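Leave the Basket on the Floor

I'll say it. The laundry basket belongs on the floor in front of the washer. Not on top of it, not on a shelf, not on one of those folding stands Golitz sells for way too much money.

My brother-in-law Jairo disagrees. Jairo has a stand. Waist high, little wheels, a canvas bag that sags. Every time he pulls the wash out there's a gap between the door and the bag, and every time a sock goes down the gap. Then he bends anyway. So what did the stand buy him?

Front loaders are low. The door is low. Wet things are heavy and they want to fall, so let them fall into something. Basket goes right up against the machine, open the door over it, pull. Done before the kettle boils.

I know the back argument. I'm not twenty either. But you bend once, you kneel if you have to, and then it's one lift. With the stand you're half bent the whole time, which is worse, at least for me. Your knees may vary.

Second thing, since I'm already typing. Plastic with holes. Please. I had a wicker one from Lekov for years and it was lovely and it snagged every sweater I own and went gray underneath. Plastic you can rinse in the tub. Air gets through the sides. If a damp towel gets forgotten in there till evening, and it will, it has half a chance. Nobody is going to photograph it for a magazine, fine.

And a handle that's open enough for a whole hand. I have carried a basket 14 steps up from the basement by two fingertips. Never again.

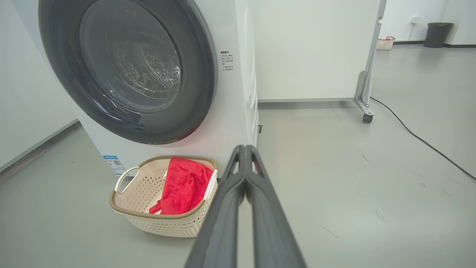 Red in the basket, floor level, right in front of the door. No stand.

Which brings me to red. Wash it alone the first few times. Kamarul at work thinks this is an old wives tale, he also owns a lot of pink undershirts. I keep the red stuff back till there's enough of it, or I run it small and feel bad about the water.

Last one and then I have to go, the machine is beeping. Dont let the basket turn into a dresser. Clean clothes living in it from Sunday dinner on, people digging for a shirt, the whole pile on the rug by morning. That's how we ended up with three baskets in this house and not one of them empty. Fold it tonight, ten minutes, put the basket back where it goes. On the floor.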